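Section 2. Planning and Budgeting for a Two-Arm Bench Cell

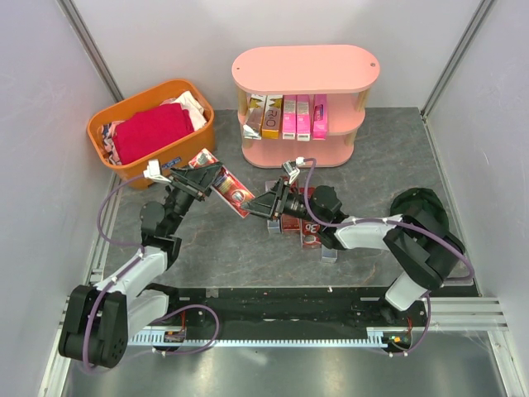
Complete this section before you place an order. It covers the cell, the spare parts and the items your site has to supply. Mounting and wiring are covered in Section 3.

2.1 Decide what the cell will handle

1. List every item the arms will pick up. Write down the length, width and weight of each, and whether it is rigid or soft.
2. Mark the longest item on the list. Long narrow boxes need clear space on both sides when two grippers share them.
3. Mark anything made of cloth. Fabric takes more practice runs than boxed goods, so allow extra setup hours for it.
4. Send the list to Menonska with your quote request. Quotes made without an item list are estimates only.

Note: If your items will change during the year, list the worst cases as well as the ones you have now.

2.2 Measure the site

1. Choose a bench or frame that does not rock. Check it with a level in both directions.
2. Allow 863 mm of clear depth from the front of the bench to the nearest wall or cabinet.
3. Leave 432 mm free on each side for service access. Cable loops need room to move and must not rub on a panel or a neighboring machine.
4. Check the doorways on the delivery route. The enclosure panels ship flat but the base rail ships in one piece.

Caution: Do not plan to store tools or stock on the base rail. Loose objects there can jam an arm at start-up.

2.3 Build the budget

Enter each line separately on the order sheet. Buyers who put everything under "robot" tend to run short on the last few lines.

1. Arms and base, priced as a pair. Single arms can be ordered, but the rail is the same price either way.
2. Grippers. Order one spare set of fingertips per arm.
3. Camera modules and cables. Wrist cables bend all day and should be treated as wearing parts.
4. Enclosure panels and floor panel. The Brarkden floor panel is optional – any flat, firm surface will do if it does not shine.
5. Shelves, baskets and sample stock. These are not supplied. Buy them locally and keep the receipts with the project file.
6. Setup labor. Allow 57 hours for a first cell. A second cell at the same site usually takes less.
7. Freight and insurance from the Buvcombe warehouse.

Note: The Mägi service plan is billed yearly and is not part of the purchase price. Ask your finance office which budget it belongs in.

2.4 Place the order

1. Check the order sheet against your item list and site measurements.
2. Confirm the lead time, currently 13 weeks. Orders for delivery in February should be placed before the fall stock count.
3. Sign both copies and return one. Changes made after signing may move your delivery date.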